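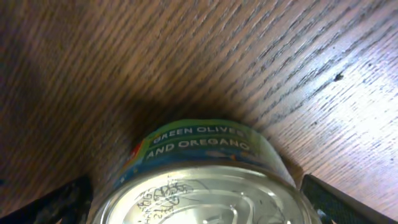 Small cans are the first thing to get lost in a kitchen cupboard. A squat tin of something with green olives and oregano slides behind the rice, and you buy another one on the next trip to Plirbridge. A slotted plastic basket fixes most of this for very little money.

Clear the table before you unpack. Wipe it down and let it dry, especially along the back and in the corners, where crumbs collect. Worn wood holds on to grit in the grain – go over it with a damp cloth, then a dry one.
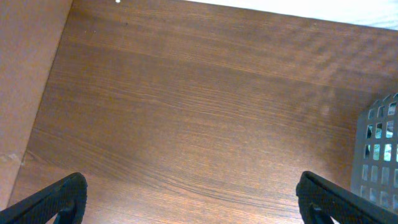
Measure the shelf next. Leave 2 inches above the tallest item so you can lift things out without tipping the basket.

Long boxes go in first, flat against the back wall. Soft packets go in front, where they can lean on the side. Cans can lie down if the basket is shallow, but turn the label up. 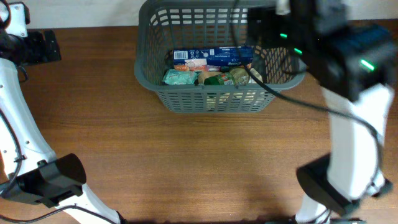
Don't fill it to the rim. A basket holding nearly 20 pounds is hard to get off a high shelf, and the handles on the cheap ones crack. Heavy jars belong on the bottom shelf anyway.

Keep open bags out of slotted baskets unless they are clipped shut. Flour and sugar will find every hole. 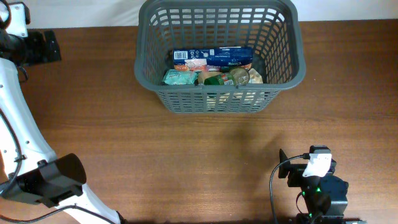 Blue box at the back, packet and green can in front.

Go through each basket every 7 weeks or so and move the oldest dates to the front. Wash the plastic in warm soapy water. An old toothbrush gets into the slots.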